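From: Radwa Ramadan
To: teleop-methods list
Date: 27/08/2025
Subject: Re: [teleop-methods] Hand guiding or remote control for the pick-and-place set

Dear Stojan, dear list members,

Thank you for the detailed questions. I have consulted the operators at our Zivodthorpe site before replying, and what follows reflects the practice we have adopted there since May. It should be read as a working position of the demonstration group and may be revised when the second collection period closes.

Stojan Vasić wrote:

> We are preparing a proposal for a shared set of demonstrations and
> would like to settle the method before any site begins. Our own
> operators prefer to take hold of the arm and lead it through the
> motion. They find it quicker to learn, and the paths look natural.
> Your group appears to have moved to remote control for the same kind
> of task. Could you say why, and whether the two kinds of recording
> may be mixed in one set?
>
> We would also be grateful to know how you lay out the table, how
> start positions are chosen, and what you do with failed attempts.
> Halilović has asked us for a written answer on the last point in
> particular.

On the first question, we used hand guiding for the initial 400 demonstrations and have no complaint about the quality of the motion itself. Our difficulty was with the camera recordings. An operator who leads the arm by hand must stand close to it, and the operator's forearm was in view for much of the approach to the object. The policy trained on those recordings hesitated when no forearm was present. We attempted to correct for this by replaying the recorded joint paths with the operator standing clear, but small differences in where the object had been placed meant that 146 of the replays ended with the fingers closing beside it.

With remote control the operator stands away from the arm and the camera records the arm doing the work alone. The cost is in training time. A new operator at Zivodthorpe needs several sessions before the wrist movements become steady, and the early recordings contain many pauses. We trim pauses at the beginning and end of a demonstration. Pauses in the middle are left as they are, and the file is marked accordingly.

As to mixing the two, we would advise against it unless each file carries a field stating how it was made. The Serby format already provides such a field, although it is optional. We would support a proposal to make it required.

On the layout, we cover the table with plain brown paper and divide it with painter's tape into a grid. Start positions are drawn by cell, and the operator's assistant places the object anywhere inside the cell that has been drawn. We do not ask for the object to be centered or squared to the tape. An earlier version of our instructions did ask for this, and the resulting set was too uniform to be of much use - the policy performed well only on objects that had been placed neatly.

The tape is there for the people setting out the objects. Sites that wish to know whether their policy has come to depend on it should hold back some recordings on untaped paper and test against those. We have done so on a small scale only and do not yet wish to report a figure.
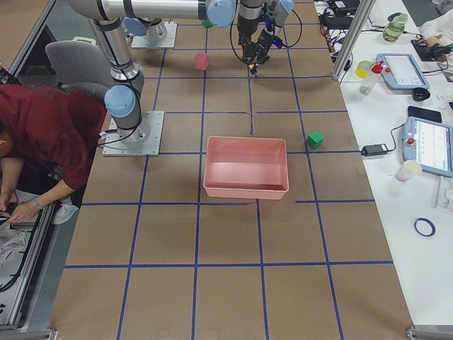
The bin should be assigned a cell in the same manner as the objects, and the draw repeated if the two coincide. We move the bin less often than the cubes, once for each block of recordings, and note its cell in the header of the block. An object that lies on or beside a tape line is recorded under the cell that holds the greater part of it.

Regarding failed attempts, we retain them. An attempt in which the object is dropped and then recovered without outside help counts as a success with a recovery mark. An attempt that the operator abandons is kept under a separate label and is excluded from training by default. No attempt is deleted by the operator who made it. Requests for deletion go to the session lead, who may grant them for equipment faults only. I trust this will serve as the written answer Halilović requires, and I can supply it on letterhead if that is preferred.

Our present aim is a set of 4,000 demonstrations, divided among 3 sites if Dreroleo confirms its participation. We ask that any site wishing to use hand guiding for part of its share inform the list before recording begins, so that the file headers can be agreed.

One point remains open on our side. We have not decided whether an operator should be permitted to look directly at the table during remote control or be limited to the camera view. Our operators look directly at present. Comments from groups that have tried both would be welcome, on the list or to me privately.

With kind regards,

Radwa Ramadan
Demonstration Group, Zivodthorpe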